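From the Sim Corner

Hello again from the Tellen side of the building! Last month I promised an update on the block-picking examples we're gathering for Sesevis, and I finally have numbers I'm happy to share. We're at 2,562 finished runs, all of them in simulation, all of them driven by a person with a controller and (usually) a cup of coffee going cold.

If you haven't tried it, the job sounds dull and is weirdly absorbing. You get a gray cloth, a few things scattered on it, and one target to pick up. Close the fingers, lift, put it down, reset. A session is 200 runs, and by the second half your thumbs know things your brain doesn't. The wrist view is the one I end up staring at the most, mainly for the shading on the fingertips, which tells me how square I am to the block.

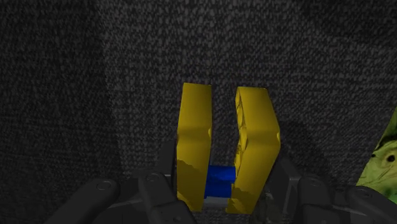
Wrist view in the simulator, with the blue block between the yellow fingertips.

We threw out 209 runs on top of that total. Most were mine, from the week I kept grabbing blocks by one corner and calling it good. The folks on the Bustamante project asked if we could keep the bad ones in a separate folder, so that's where they live now, labeled and everything.

Next up is clutter. I want more runs with other objects sitting close by, and I want the cloth lit three different ways so the model doesn't get attached to one set of shadows. We have 3 open slots on Sunday afternoon in the Brenden room, and you don't need any experience at all – if you can play a racing game badly, you're qualified! Reply to this newsletter and I'll put you down for one.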